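Trumus open house, quick notes before I forget

Got to the Brureck building at 5, already a line. Paid parking, 13 bucks, bring change. Mostly I wanted one answer: can a machine do my bathroom yet?

Short version, no. Longer version, closer than last July. Terus had the folding table up front, towels only, 42 seconds for a hand towel and then it dropped the next one. Crowd clapped anyway. Shirts "coming soon", same as they told us last time.

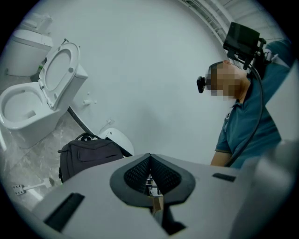

Bathroom chores were what everybody asked about in the Q&A. Lids, seats, the floor behind the bowl. Guy from Thygesen said shiny surfaces and tight corners are still the hard part, and cords on the floor dont help. Makes sense to me, I can barely get a brush back there myself. They want people showing the job by hand first, lots of times over, then the machine trys it.

Shop floor stuff is way ahead. Bin sorting ran the full 30 minutes I stood there, no stops. Slow tho.

Coffee was bad, pretzels good. Skip the gift shop. Back entrance has the shorter line if you go next year.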